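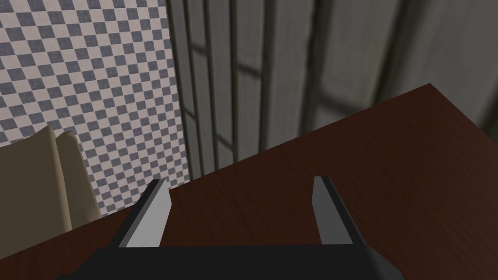
Community Help > Home > Appliances and gadgets

Can a robot arm clear and wipe a dining table yet?

Posted by margo_t
337 views

My father is 81 and lives on his own in the house I grew up in. He manages most things, but his hands are bad now and he has trouble gripping plates and cups. The dining table is the sore point. It's a big dark wood one, he won't part with it, and by the end of the week it has mail, mugs, pill boxes and newspapers all over it. I go by when I can and clear it off.

My brother has been sending me videos of robot arms folding towels and stacking dishes. He thinks we should put money aside and buy one for Dad in a year or so. I don't know enough to argue with him. The robot vacuum we got him works fine as long as the cords are picked up, so I'm not against the idea.

What I'd like to know is:

Is there anything an ordinary person can buy now that will pick up cups and papers from a table and put them somewhere sensible?

If not, is it close, or are the videos mostly for show?

Would it wreck the finish on the table? It has been polished by hand for decades and it marks easily.

I should say that he isn't interested in talking to a gadget. He will press a button if the button is large.

Thanks for any help.

Sushil Shukla
Member, 17 posts

Short version is no, you can't buy that for a home today, and I wouldn't put money aside for a particular model either.

I work in maintenance at a plant that packs bathroom fittings. We have arms on two of the lines and I look after the grippers, so I'll go by what I see at work. Ours are the common type with two parallel fingers that open and close. They're very good at picking up the same part from the same spot all shift long. If the part comes down the chute turned the wrong way, the arm stops and waits for one of us to come over and sort it out. That's with a fixed light, a fixed fence and a tray made to fit the part.

Your dad's table is a much harder job. Think about what's on it. A mug has to be picked up by the side or the handle, and it may have tea in it. A newspaper lies flat, and two stiff fingers can't get under a flat sheet unless it's slid to the edge of the table first. A single envelope is worse. Pill boxes are small, they can pop open, and you don't want them moved to a place he doesn't expect. A person does all that without thinking about it. For a machine each of those is a separate skill that has to be taught and checked.

The videos vary a lot. Some are sped up and some are a person steering the arm from off to the side with a controller. The better ones tell you in the small print. Look for "autonomous" and for the playback speed. If it says neither, I'd assume the worst.

A lot of the training is done on a computer first. They build a pretend room with a table and a chair and some curtains, and let the software practise there as many times as it likes, as nothing gets broken. It works well for reaching and grasping. The trouble starts when you move it over to a real room, where the cup is shinier or heavier than the pretend one was. I went to a supplier day in March where a fellow from Tritbridge showed us both side by side. On the screen it placed every block. On the bench it dropped a few and pushed one onto the floor. He was quite open about it, which I appreciated.

On the finish, yes, it could mark it. Bare metal fingertips will scratch if they touch down, and they do touch down when the height is off by a bit. We put rubber tips on ours and they still leave black scuffs on the trays. I wouldn't let one near a polished table without a cloth or a mat on it. Then the cloth bunches up and you've given it another problem.

Wiping is a bit easier than clearing if the table is empty. An arm can drag a pad back and forth over a flat surface evenly enough. But it still has to be bolted down or on a heavy base, it has to reach the far side, and a big dining table is wider than most small arms can manage.

For now I'd spend the money on someone coming in for an hour a couple of times a week.

dockside_ray
New member, 2 posts

my neighbour's kid built one from a kit, cost him 300 bucks plus the printing. it can pick up a sock. took him all winter. don't get your dad one of those

the robot vacuum was a joke once too though so who knows

Thaddäus Riedl
Member

I agree with Sushil on nearly all of it. I'm an occupational therapist and I get this question from families fairly often now, so I'll answer the part about your father.

Before you think about machines, find out what it is about the table that's hard for him. If it's the gripping, there are cheap things that help: mugs with two handles, a non-slip mat, plates with a raised rim. If it's the carrying, a trolley on castors with a lip around the shelf does more than any arm I've seen. He clears the table onto the trolley, pushes it to the kitchen, and unloads at counter height. It also gives him something to hold, but make sure it's a proper walking trolley with brakes if he's going to lean on it. An ordinary tea trolley will roll out from under him.

For the paper, put a wide, shallow tray at one end of the table and let everything go in it. You or your brother can sort it when you visit. Pill boxes should have one place and stay there.

There are feeding arms that sit on a tabletop and bring a spoon to the mouth, and there are arms that mount on a power wheelchair. Those are real products and some of my clients use them. They're expensive, they need setting up by someone trained, and the person using them is in control of each movement or close to it. They are not meant for tidying up, and from what you write he doesn't need one.

A health clinic or your local home care office can usually arrange an assessment. Ask for one that is done in the home, at the table in question.

margo_t

Thank you all. I've sent this to my brother. The trolley is a good idea and there's room for one beside the chair at the window end. Dad has agreed to the tray on the condition that it isn't plastic.

Sushil, would felt pads under the tray be enough, or does felt mark a polish too?

Sushil Shukla
Member, 17 posts

Felt is fine. Lift the tray now and then and brush the grit off the pads. It's the grit that scratches.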